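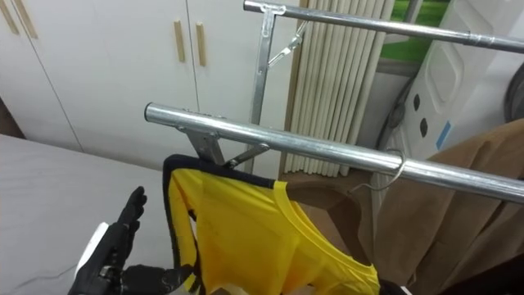
5.3 Late release at the rail

The most serious fault in the trials came at the last step of the task, when the hanger hook was already over the rail and the hand had only to let go. We call it late release. The controller reported the fingers as open while at least one of them was still touching the hanger or the cloth, and the arm then backed away with the garment partly in tow.

We ran the full task 26 times in the Stamthorpe bedroom, with a yellow shirt, a brown hanger and the same metal rack. In 22 runs the shirt stayed on the rail. Two runs ended with the hanger on the floor. The other two were stopped by the operator, Pavithra Mathew, once when the rack began to lean and once when the robot shifted its weight on the wooden platform. Nothing was damaged, but we treat the second stop as a safety event and give it the most space in what follows.

The robot works from a raised pine platform at the foot of the bed. Standing up there gives it a better reach over the sheet, but it leaves little room for a recovery step. The balance controller assumes that any load on the hands is either held or gone. A garment that is still caught on a finger is neither of these, and the pull it makes is small at first and then sudden.
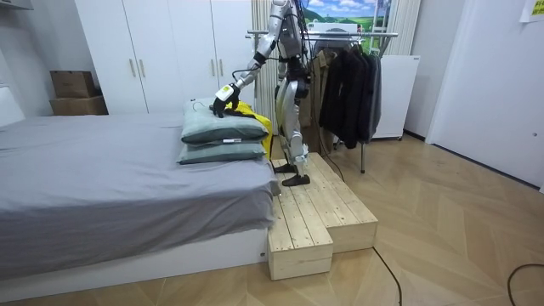
In the stopped run, the arm began its retreat on schedule and the cloth tightened between finger and rail. The arm controller read this as ordinary friction and raised its effort to keep to the planned path. The balance controller saw an unexpected pull on one side and moved the hips to meet it. Each controller did what it was written to do. Neither passed its reading to the other, so the two corrections added up, and the rear foot started to unload. The operator pressed the stop at that point, and the support line took the weight while the joints were locked.

Narayanan Lobo went through the logs on the Sunday after the trials and found the same pattern, in a milder form, in several runs that we had counted as clean. The finger motors reached their commanded open angle in the log before the fingertips had cleared the hanger. The angle is measured at the motor side of the tendon. When a tendon has slack in it, the motor can turn through part of its range with little movement at the tip.

The slack depended on what the hand had been doing beforehand. Figure 3 shows the two-handed hold used over the bed, with the fingers of each hand closed on the hanger and the shirt draped over it. The hand near the hook has the harder job, as it has to pinch the hanger and the collar area together. After a long hold of this kind the tendons relaxed more than they did after a short one, and the next opening movement came late.
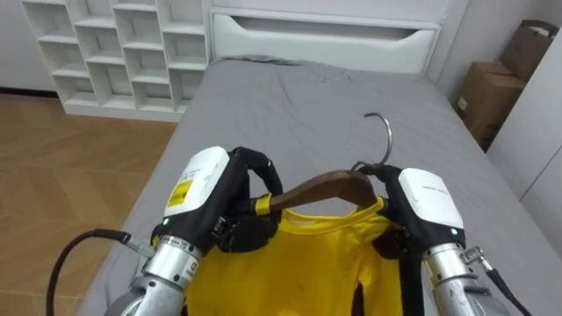
Hold time was not fixed in our protocol. The planner kept the grip closed while it searched for a path to the rail, and in some runs the search took much longer than in others. Both drops and both stops followed a hold of more than 20 seconds. We can't say that the length of the hold was the only cause, as those runs also had the largest folds of cloth near the fingers.

Three changes were made to the Zestulura hand software. The arm now waits after the open command until the fingertip reading settles. The first part of the retreat is done at low effort, and any rise in the pull halts the arm without a retry. The arm also sends its pull estimate to the balance controller, which holds the hips still until the hand is clear. The Kandasamy planner was left as it was, so long holds still happen. We have not yet repeated the full set of trials with these changes in place.
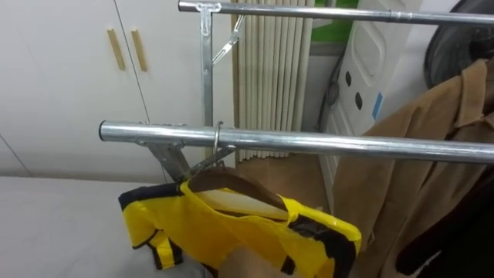

Why not simply open the fingers wider before backing away?

We tried this on the bench with the Lulten test rail. A wider opening pushed the outer finger into the neighbouring garment, and in one case it lifted the hook off the rail. Waiting for the fingertip reading is slower, but it leaves the other clothes alone.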